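Folding laundry

Folding laundry is the household task of arranging clean, dry clothing and linens into flat, compact shapes for storage. It usually follows drying and comes before items are placed in drawers, on shelves, or in a suitcase.
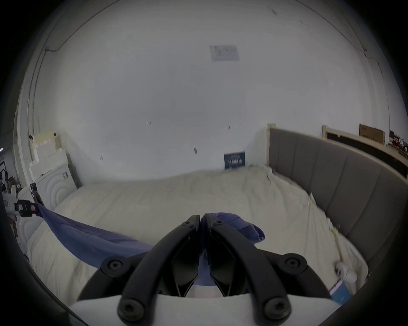

A blue-purple fabric item stretched over a bed with a cream-white sheet.

Work surfaces

Folding calls for a flat area larger than the item itself. Tables and countertops are common, but in many homes the bed is the preferred surface. It is wide, close to the closet, and can be reached from more than one side. A mattress gives slightly under pressure, so creases made on a bed tend to be softer than those made on a table. The household manual by Angharad Prothero recommends pulling the bottom sheet tight before starting and working from the foot of the bed.

Methods

Most methods begin with straightening. The fabric is held at two points and drawn taut, which removes bunching and brings the edges into line. A shirt is then commonly laid face down, with each side turned toward the center and the lower half brought up to the collar.

The Kemeys fold, named for the boarding school where it was taught, reduces a shirt to a rectangle 11 inches long. The Wakby roll begins with the same side folds but finishes with a tight roll from the hem, and is used mainly for travel. Natsumi Sugawara, in a survey of 37 households, found that soft knit shirts were more often rolled and woven shirts more often folded flat.

Storage

Folded items may be stacked or stood on edge in a drawer. Heavy knits are generally kept at the bottom of a stack. Linens are often stored in sets, with the sheets placed inside a matching pillowcase.

See also: Ironing; Linen closet; Bed making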